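Muvus Kitchen Sessions: Loading the Dishwasher

12 comments | 48 shares

Muvus is our set of recorded household tasks for two-armed robots. The kitchen part was collected in March at the Istau office, in the same kitchen the staff use. Each entry below gives the task as it was set, with notes from the people who ran it and labeled it.
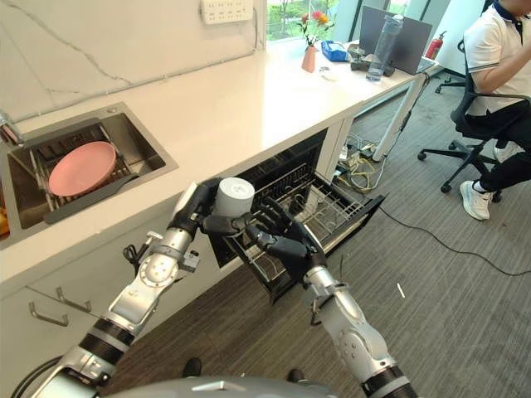 1. Cup to rack, two hands

The left hand has the cup in its grip and the right hand is on the other side of it, fingertips touching, above the open dishwasher. The rack is empty at this stage. We label the stretch with both hands on the cup as its own step, separate from the carry and the release.

The head view is the one our labelers work from. It takes in both hands, the cup and the tines of the rack, and it also picks up the sink with the pink plate on the drying rack. Objects that play no part in the task are left where they are and get no label.

How the task is set

The operator gets one written line: "Put the cup in the dishwasher." There is no script for which hand to use first. Some operators pass the cup across, some hold it with both hands all the way down. We keep both versions and tag them differently.

A session is 30 minutes with 2 operators trading places. The target for this task was 100 accepted examples. An example is accepted if the cup ends up on the rack and the hands are clear of it at the end. Dropped cups are kept in a separate folder and marked as failures. The learning team at Eklund asked for those and uses them to train the check that runs after each release.

Labels

Labeling is done in Notedow. The steps for this task are:

reach
grasp
two-hand hold
lower
release
withdraw

The boundary between "two-hand hold" and "lower" gave the most disagreement. The rule we settled on is that "lower" starts at the first clear downward movement of the cup toward the rack. Small corrections before that stay in the hold. If two labelers are more than a few frames apart, the example goes back for a second pass.

Changes between sessions

The position of the cup at the start is changed every time. The drawer is opened by hand before recording and pulled out to a different distance for each group of examples. We don't clear the office for a session. People stay at their desks and the window blinds are left as they are, so the daylight changes over the afternoon.

Known problems

White cups against the white cabinets are harder to outline than dark ones, and the automatic mask often needs fixing by hand. The tines of the rack cause the same trouble when the cup is low. Corrected masks are saved with the example and the first version is not kept.

The plate task uses the same setup and labels, except that "two-hand hold" is optional. Its gallery will go up once the second pass is finished.

Share this gallery | 12 comments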